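Rovari Handball Club to Host First Villca Cup in April

Saturday, January 9, 2021

The Rovari Handball Club is bringing a brand-new tournament to town! The first Villca Cup will be played in April at the Temico Hall, with men's, women's and youth teams sharing one court over one very full weekend. Entries opened this morning, and the club hopes to fill every place before the winter league comes back from its break.

The Cup takes its name from Villca Street, where the club played its first home games on an outdoor court with painted goals and no showers. Plenty of the people who played there are still members (a few still play, and play well), and the veterans' match on Saturday evening is for them.

"I've wanted a tournament of our own since I was a junior here," said Duván Tello, head coach of the Rovari women's team and director of the new event. "We travel to everybody else's, and we love it, and we come home talking about it for weeks. Now it's our turn to open the doors. I've already got teams calling me about the draw and there isn't even a draw yet!"

There will be 38 teams across the three divisions. Group matches run as two halves of 15 minutes with a short break, and every team is guaranteed four games. The semifinals and finals on Sunday go to the full 60 minutes for adults and 50 for the youth division, with extra time and then seven-meter throws if the scores are level. Coaches get one team timeout per half in the group stage, and the usual three for the whole match from the semifinals on.
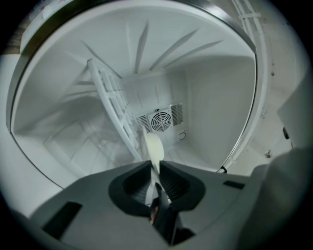
Players will be looked after between matches as well. The hall kitchen opens at 7 a.m. on both days, serving pasta, rice, soup, fruit and sandwiches until the last whistle. Teams that bring their own meals can use the white refrigerator, and are asked to write the team name and the day on every box. Ice packs are kept separately at the first-aid table next to the scorers, where two physical therapists will be on duty from the opening throw-off.

The hall seats 700 with all the stands pulled out. The club plans to use 490 of those seats for the public and keep the rest for players waiting on their next game, so that teams can stay together and watch each other. Seating plans may change before April in line with local health rules, and anyone holding a ticket will be told by email if that happens.

Dramik, the sports store on the market square, is the tournament's main partner. The store is providing match balls in all three sizes and will give 100 junior balls to local schools in the weeks before the Cup. Rovari players will go along to the schools to run short sessions on passing, catching and the jump shot, and the goalkeepers have promised to let in at least one.

"The school visits are the part I'm most excited about," Tello said. "You put a ball in a kid's hand, you show them three steps and a jump, and off they go. Some of those kids will be in the stands in April, and I'd love to see them on the court at the next one."

Referees will work in pairs throughout, and younger pairs will get the chance to take charge of group matches with an experienced observer at the table. Any certified pair interested in working the weekend should write to the club by the end of the month.

Entry forms for all divisions can be picked up at the Rovari club office or requested by email. Adult squads may list up to 16 players and youth squads up to 14. Youth teams must name at least two adults who will stay with the players all weekend. The draw will take place at the clubhouse once entries close, and the full match schedule will go out to teams the following day.

Press contact: Rovari Handball Club, Tournament Office, Temico Hall. Reporters and photographers who want a courtside place should apply to the office before the draw.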